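Responding to a Dropped-Object Fault on the Handheld Gripper

Skernum Technical Notes
Last revised 11/5/19

Scope

These instructions apply to all handheld grippers fitted with the ridged finger pads supplied by Pridier. They describe what an operator must do when a held object slips, rotates, or falls during a tabletop task, and how the gripper is to be returned to use. They do not cover arm-mounted units, which have a separate stop procedure.

Background

In December the Tiongson site reported that mugs were slipping out of the fingers at the end of the lift. The recorded finger opening was correct in every case, and the software raised no warning. Inspection found that the left finger plate had loosened at its screws and had turned slightly outward. The two pads were no longer meeting the mug at the same angle, and the object was being held along one edge of the pad only. One mug broke and an operator received a small cut to the hand while clearing the pieces.

The fault is easy to miss. A gripper in this condition will still pick up light cartons and books without difficulty. Smooth, rounded objects are the first to be affected.

Before you begin

You will need the hex key from the gripper case, a lint-free cloth, the flat gauge block, and the fault log. Put on cut-resistant gloves if anything has broken. Do not use the gripper to move broken pieces.

Step 1. Stop the task

Release the trigger and hold the gripper still over the table. If an object is still between the fingers, lower it until it rests on the surface before you open them. End the recording and mark it as a fault. Do not delete it. The finger opening values from the last few seconds are needed for the report.

Step 2. Make the table safe

Remove open cups and any container of liquid from the area under the fingers. Wipe up spills before going further. Other items may remain where they are if they are stable and out of reach of the fingers.

Step 3. Check the finger angle

Hold the gripper in its normal working position and look at both fingers from the operator's side. The fingers should lean inward by the same amount, and the ridged faces of the pads should match each other from top to bottom.

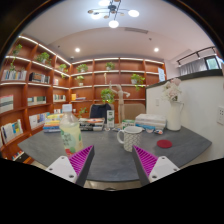

Gripper fingers over the table, with a mug and a red coaster in the work area. Compare the angle of the left and right pads.

Close the fingers slowly on the gauge block. Both pads must touch the block along their full height. If light shows between a pad and the block, the plate has moved and the gripper must not be used until Step 5 has been completed.

Step 4. Inspect the pads

Open the fingers fully and switch off the unit. Run a gloved fingertip across the ridges of each pad. Replace the pad if ridges are torn, flattened, or lifting at the border. Dust and dried drink residue can be removed with a cloth dampened with water. Solvents harden the pad material and are not permitted - this includes the screen wipes kept at the recording station.

Pads are to be replaced after 2,680 grip cycles regardless of appearance. The count is shown on the Treltulon status page under Wear. Always replace both pads together.

Step 5. Reseat the plate

Loosen the screws on the affected plate by half a turn. Do not remove them. Close the fingers on the gauge block so that the plate settles against it, then tighten the screws in a crossing pattern, a little at a time. Open the fingers and repeat the check in Step 3.

If a screw turns without tightening, the thread is damaged. Tag the gripper and send it for repair.

Step 6. Test before returning to use

Switch the unit on and run 18 test lifts with an empty mug over a padded mat. Hold each lift for 6 seconds. The mug must not turn or drop at any point. A single slip is a failed test, and the gripper must be withdrawn.

Step 7. Complete the log

Enter the gripper number, the object involved, which finger was affected, and the test result. Report any injury to the site supervisor at once, however minor - do not wait for the log to be reviewed.

Related documents

Note 17, Stop Procedure for Arm-Mounted Units
Pad Replacement Sheet, Pridier ridged type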